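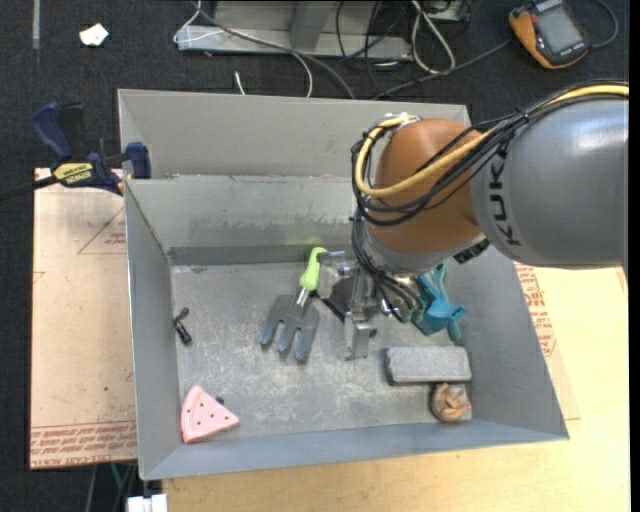

Skesden's old horror film gets a second chance in Darnton

Darnton - The Wieczorek cinema will show "The Salt Cellar" in September, the first public screening of the film in more than 30 years. All 76 minutes of it survive, although one reel has damaged sound and will be shown with subtitles.

The film was made by Grivura, a small production company that closed soon after the release. It tells the story of two sisters who inherit a guesthouse in the coastal town of Skesden and find that the last guest never left. When it came out, the critics were not kind. One local paper wrote that the ghost was "the only member of the cast who looks awake," and the film disappeared from theaters after a short run.

Since then it was mostly known from bad video copies, where the night scenes are so dark that whole conversations happen on a black screen. Many people who call it one of the worst horror films of its time have seen it only in this form.

Teodor Tokarz, who programs the late shows at the Wieczorek, found the print last winter when he was asking collectors for something else. He watched it alone on a small viewing table and was surprised by how much he had missed on tape.

"I remembered a boring film with two good minutes," he said. "Now I would say it is a slow film with 20 good minutes, and the ending is among them. The cellar was lit very carefully. On the video you could not see there was a cellar."

Tokarz does not want to present it as a lost masterpiece. The dialogue is still stiff, he said, and the dream sequence with the horses goes on for too long. But he thinks the acting of the older sister deserves a fair look, and also the music, which was played on a single harmonium and a few pieces of kitchen metal.

The print was cleaned by hand before it was inspected for projection. Its colors have turned a little toward pink, as often happens with film stock of that age, and the cinema decided not to correct this. Some scratches will be visible in the second reel. The opening titles are complete, including a dedication to the people of Skesden that was cut from the video version.

The large hall of the Wieczorek has 400 seats. Tokarz expects to fill perhaps half of them, mainly with fans who know the film by its reputation - and with several former residents of Skesden, who were extras in the funeral scene and have already asked for tickets.

The screening starts at 9 p.m. and will be followed by a short talk in the lobby. A second showing will be added if the first one sells out. Tickets are available at the box office from the beginning of the month, and the film is not recommended for young children.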